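Ticket: Placement offset on taped grid, Storcombe bench
Queue: Cell practice and standards
Opened: 5th April
Status: Closed, rule amended

Summary

Object placements are landing off the center of the target cell. The offset is not constant. It is small near the base of the arm and grows toward the far side of the table. The gripper, the tool definition and the payload setting were checked against the Findadus cell sheet before this ticket was opened, and all match.

Setup

Cells are marked on the work surface with blue masking tape, laid by hand. The cell sheet says "tape lines define the cell" and gives no tolerance and no reference edge. The planner at Rivadeneira takes cell centers from a nominal pitch of 200 mm and a single taught origin. It has no knowledge of where the tape is.

Step 1. Repeatability

Sent the arm to the same taught pose from different approach directions. It returned within 2 mm each time. Arm ruled out as the main source.

Step 2. Tape inspection

Moved the open gripper over the grid and viewed the lines from the wrist. 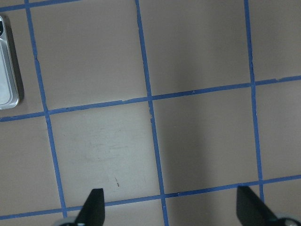
Indier support replied that a taped line should never be used as a datum in the first place, and that the cell sheet ought to name a fixed point on the mounting plate and measure everything from there. The tape could then stay as a guide for the operator. They asked whether the tape had been re-laid after the origin was taught.

It had. The log shows lines replaced on two occasions with no new teach afterward. The sheet does not ask for one, so the step was not skipped by the operator. The gap is in the rule.

On the tape itself: the strips vary in width and are not fully straight, and one of the lines has a kink in it. Overlaps at the joins leave small bumps. An operator lining up to the left edge of a strip and an operator lining up to the right edge will get different answers -- both are following the sheet as written.

Step 3. Re-teach

Taught the origin again, then added 3 corner points and fitted the grid to them. The growing offset is gone. What remains is a small scatter from cell to cell, consistent with hand-laid lines.

Step 4. Check with an instrument in the cell
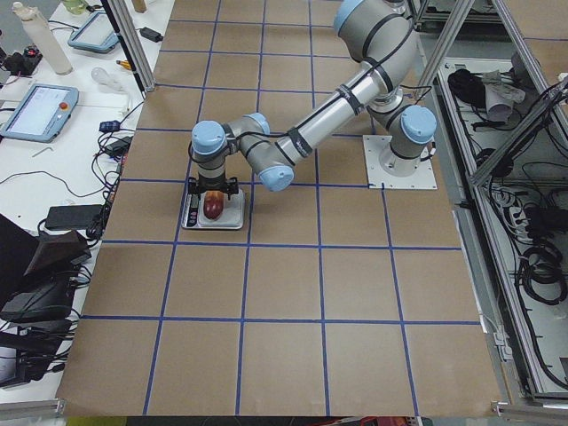
The amended rule also has to cover instruments that stand on the grid, which the old sheet left out entirely. An instrument has its own center, and this is not the center of the cell unless someone puts it there. With the kitchen scale inside one cell and the apple on it, the target is the weighing surface, and the tape only tells the operator which cell is in use. Height must be taught separately for the same reason -- a grasp height taken from the table is wrong once the object is raised on a scale.

Changes to the cell sheet

1. Datum is the mounting plate. Tape is a visual guide only.
2. Any line replaced means a new teach at 3 corners, entered in the log before the next run.
3. Operators align to the center of the strip.
4. Instruments on the grid get their own taught pose, including height.

Open item

No limit has been set for how worn a line may be before replacement. Carried over to the June review of the sheet.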